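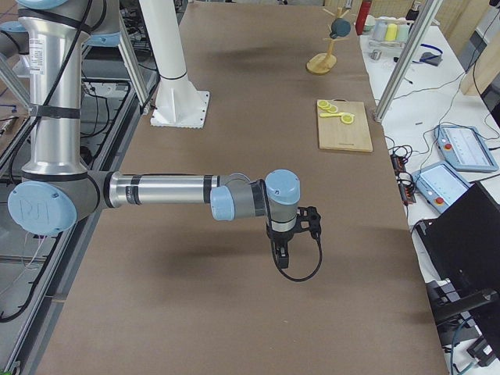

Tekbridge Opens Kitchenware Showroom and Test Kitchen in Brakivville

BRAKIVVILLE – Tekbridge, a maker and seller of small wooden goods for the home, will open its first showroom in Brakivville this August. The showroom will carry the company's full Pai line of cutting boards, mug trees and serving pieces, along with stoneware from its partner brand, Jiselik.

The new space covers 3000 square feet on the ground floor of the former Brakivville seed warehouse. It includes a sales area, a stockroom and a test kitchen where shoppers can try a board before they buy it. Lemons, bread and herbs will be set out for cutting during store hours. There is no charge to use the test kitchen and no need to book.

The Pai line has been sold online and through independent shops until now. Tekbridge said shoppers often asked to handle the boards first, mainly to check the weight and to see whether a board would fit beside their sink or stove.

"A cutting board gets used every day, often for something as small as slicing a lemon for tea," the company said in a statement. "People want to know how it feels under the knife and whether they can pick it up with one hand."

Pai boards come in 3 sizes. All have a handle notch at one end so they can be lifted or hung up. The smallest is meant for fruit, garlic and cheese. The largest is meant for bread and roasts. The mug tree has a round base, a center post and short pegs, and is sold with or without mugs. Jiselik mugs will be available in the showroom in teal, cream and gray, singly or in sets.

Boards bought in the showroom or online will come with a 90-day exchange period. A customer who finds a board too large or too small may bring it back for another size and pay or receive the difference in price. Boards that have been used may be exchanged if they are clean and free of deep cuts.

Tekbridge will also offer a sanding and oiling service for Pai boards of any age. The service costs 15 dollars per board and takes one week. Customers should wash boards by hand and let them dry fully before dropping them off. Boards from other makers will not be accepted at first.

The showroom will be open Tuesday through Sunday from 10 a.m. to 6 p.m. Parking is behind the building, and the rear entrance has a ramp. Online orders may be picked up at the front counter.

About Tekbridge

Tekbridge designs and sells wooden kitchen goods under the Pai name and distributes Jiselik stoneware. Its products are sold online and in independent home stores.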